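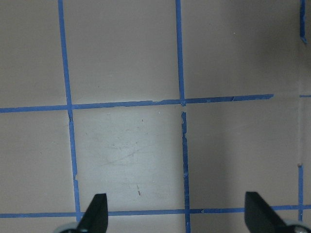
*Grid in blue tape, gripper fingers open.*

## Floden Two-Arm Club Kit

For school robotics clubs, after-school groups, and teams getting ready for the Clarkier kitchen challenge. Two arms, two grippers, one table. Students do the tape.

**Club price: $3,486** (arms and grippers, controller, software). Table not included. Shipping quoted seperately, ask first.

### What you get

- 2 arms with base plates and bolts
- 2 parallel grippers, fingers fitted
- wrist camera for each arm
- controller, cables, e-stop
- Hollis teaching software, 16 student logins
- printed task cards, kitchen set

Spare finger set: $58. Order one with the kit. Clubs always end up wanting it the week before a meet.

### Laying out the grid

Cover the table first, then tape. Long runs before short ones, press down with a ruler. Doesn't need to be pretty. Students call out cells by row and column when they plan a pick, so agree on which corner is A1 before anybody touches the software. Write it on the whiteboard. Ragged tape is fine for practice, re-lay the worst strips before you record scored runs.

### The pot task

Card 7 in the kitchen set, and the one most clubs spend October on. One arm takes the lid by the knob, the other brings the corn to the pot. Needs a pot with a knob lid and side handles, plus play food. Not in the box, use whatever you have.

Split the team in two, one pair per arm. Have them talk it through out loud with the power off. Then slow speed only.
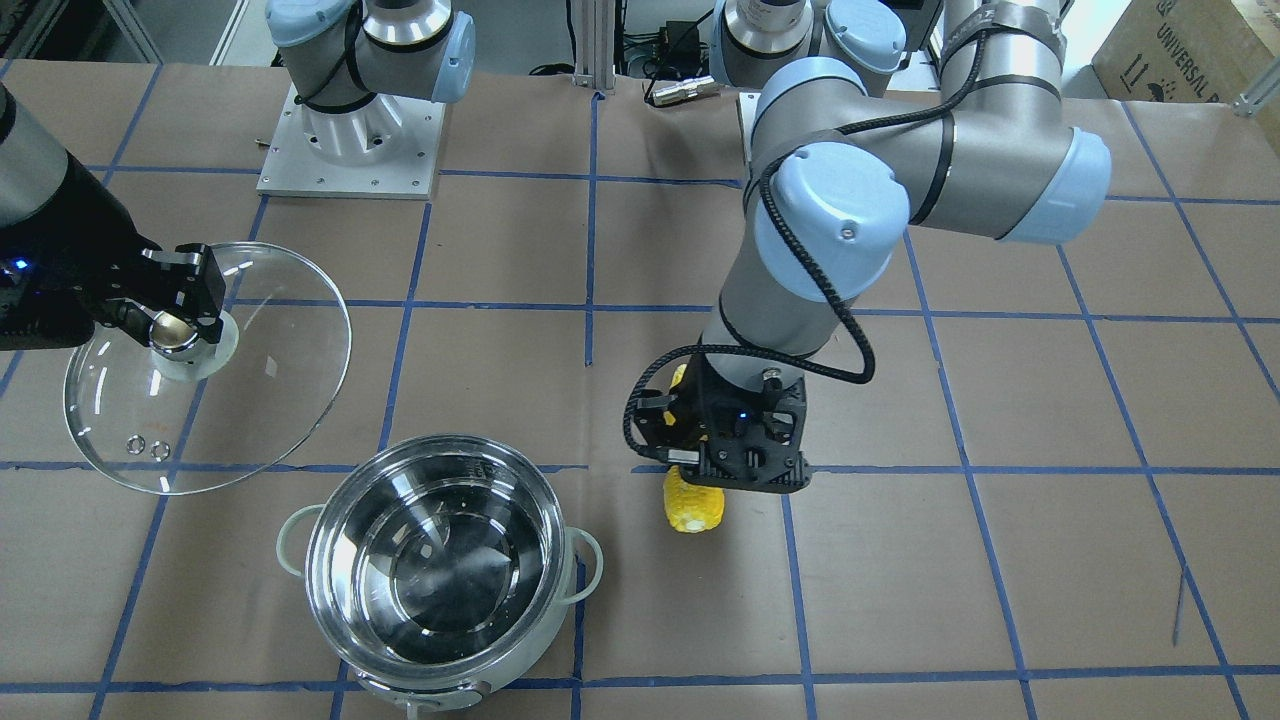
Timing is where teams lose points. Lid arm has to hold clear the whole time the food arm is moving, and the food arm shouldn't start down until the lid pair says go. Beginners want both arms going at once. Let them try it at slow speed with the e-stop in somebody's hand, then go back to taking turns.

Grip on the knob: close slow, lift an inch, stop, check. If it slips re-teach the close point, don't just crank up the force.

### Add-ons

- Kitchen challenge pack (extra task cards, score sheets, judge guide): $58
- Third wrist camera, bench mount: $695
- Sandel rolling table, predrilled for both base plates: $695

### Before you order

Bench has to take bolts, clamps alone wont do for two arms. Adult in the room whenever the power's on. Existing one-arm clubs can upgrade, send us the serial off your controller and we'll quote the second arm.

Club orders and loaner questions: Saturnino Collado, school desk. Put your club name in the subject line please.

Prices updated October 23, 2026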